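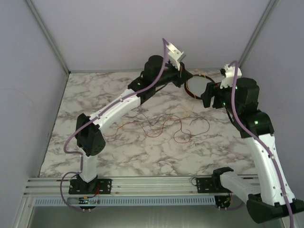 Marble print top, lavender-grey walls and the light grey corner strips

Thread: Marble print, am I the last one to fall for it?
Flaltumitz Forums > Surfaces and Finishes

albyrutherford
Posts: 33
I have gone completely over to marble print and I need to tell people who will understand! Top is white and grey veining, walls are a very pale lavender-grey, and there are thin light grey strips running down the corners where the walls meet. I wanted plain white walls at first and I'm so glad I got talked out of it. The lavender picks up the grey in the veining and the whole thing feels calmer (my last top was orange pine, so the bar was low, but still).

Next job is the worktop in my kitchen and I want the same look. Two things I can't decide on. Do I carry on with strips in the corners or just run a bead of filler and paint over it? And would you take the lavender up to the ceiling or stop at shelf height?
Alby

gritandgrout
Posts: 1,667
Lovely colour. I'd never have put a lavender with marble and now I want it in my hallway.
Filler for me every time. Strips look neat on day one and then you get a line of toast crumbs down each side of them. Use a decent flexible one, smooth it with a wet finger, two thin coats of paint.

Mazza
Moderator
Strongly disagree with grit on the strips!! I've had them in my utility room for years. Filler cracks in any room where you boil a kettle, and then you've got a hairline you can see from the door. The strips in Alby's picture are thin and a shade of grey that goes with the top, so your eye skates past them. The chunky white ones are what give them a bad name.

gritandgrout
Posts: 1,667
Mine hasn't cracked.

Mazza
Moderator
Yours is in a spare bedroom, grit.

tealeaf_tess
Posts: 32
Can I be the grump about the marble? I love the walls, I love the strips, but prints always bother me once I find where the pattern repeats. I had a print on a dressing table and there was one vein shaped like a boot. Once I'd seen the boot I saw it everywhere. For a kitchen I'd save up for a real offcut. There's a yard out past Flimton that sells ends of slabs and they're happy for you to wander round with a tape measure.

albyrutherford
Posts: 33
Ha, the boot! I'm going to be hunting for boots all evening. I did look at real stone and it is gorgeous, but I cook with turmeric and beetroot and I'd be a nervous wreck. With a print I just wipe and get on with my life. I might get a small slab for pastry though, that's a very good shout, thank you Tess.

Mazza, where did you get yours? The ones I've found for the kitchen are all too wide.

Mazza
Moderator
Planine. Ask for the narrow ones, they keep them behind the counter with the tile trim. Buy one more than you need, I bent mine cutting it.

pebbledash_phil
Posts: 2
First time posting, hello all. On the ceiling question, I'd go all the way up. I stopped a pale grey-purple at shelf height in my flat and in winter light the white above it looked yellow. Painted the rest in March and the room seemed bigger straight away. Do try a big patch first, mine looked blue next to the window and nearly pink by the cooker.

tealeaf_tess
Posts: 32
Seconding Phil on the patch. Paint it on lining paper and move it about. And Alby, if the veining on your sheet has an obvious direction, lay it out on the floor before you cut anything so it doesn't swap direction at the sink.

albyrutherford
Posts: 33
Right, strips it is (sorry grit), lavender up to the ceiling, and I'll lay the sheet out on the living room floor first. Going to Planine in the morning. Will post when the first wall is done!

gritandgrout
Posts: 1,667
Forgiven. Post the name of the paint while you're at it, I've got a hallway to do.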